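Handheld grippers take shape on the bench at Curwood

Nov 25, 2024

Anyone who has put their head round the door of the shared workshop at Curwood this autumn will have noticed that the talk over tea is mostly of fingers. Not the usual sort, with plasters on them, but the kind that Oluf Fogh and Skarphéðinn Frandsen have been building for their handheld gripper project, which goes by the name of Drikodo and which has now reached the happy stage where it can be picked up and used.

The idea began in October, when the two of them decided that before they built any more of a robot arm they would like to know what its hand ought to feel like. So they set the arm to one side (it is still in pieces, and Oluf is quite cheerful about that) and put their evenings into a pair of fingers on a body that a person can carry about the room. You hold it, you go up to something, you close the fingers on it, and you learn a great deal more about gripping than you would from a drawing - or so Skarphéðinn told me, and after a go of my own I am inclined to agree with him.

The finger pads have had more attention than anything else. The first set were smooth, and Oluf says they were lovely to look at and hopeless on anything with a painted face. The present ones have a black mesh texture, and there was a good deal of friendly argument over how coarse it should be before they settled on a pattern they could both live with. The fingers themselves are meant to bend a little as they close, so that they lie along whatever they are holding.

Flat panels have become the favourite test piece. They are wide, they want to swing, and they show up a weak grip very quickly, so the white shelving by the brick wall has turned into something of a practice ground for the whole project.
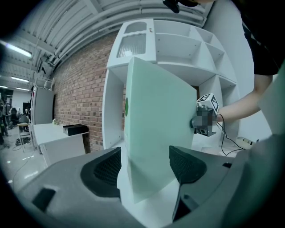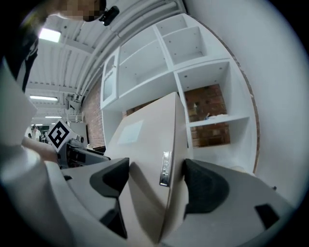
A panel in the grip of the fingers, with the white shelving behind.

Working with a second gripper has brought its own lessons. Two people, each with a device in hand, soon find that they need to talk to one another a good deal more than they expected, and the pair have got into the habit of saying out loud when they are about to close and when they are about to let go. Skarphéðinn thinks this will matter later on, when they come to write the part that tells two arms how to share a job. For now it mainly makes for a noisy evening, and rather a jolly one.

The printed patterns of black and white squares are there so that the position of each device can be worked out afterwards. Oluf is handling that side of things with a program he calls Surdu, which he began writing long before the grippers existed and which he describes, fondly enough, as a heap of old string. It has been through 499 saved changes so far. He would like to tidy it before he shares it, though he has been saying so for a while and his friends have begun to ask him for it as it stands.

As for the cost, the parts for the pair of grippers came to 289 pounds, not counting a few bits that were already in the drawers. The longest print took most of a night. The next version, to be called Cokesach, will have a slimmer body and a better place to rest the thumb - at present your hand does get tired after 60 closes or so, and I can vouch for that myself.

Members who would like to have a try are very welcome to come along to the next build evening at Curwood, where both Oluf and Skarphéðinn will be on hand to show people how to hold the things. Please bring something awkward to pick up, as long as it isn't precious. Oluf is also on the lookout for a short length of soft rubber sheet, if anyone has an offcut at home they could spare.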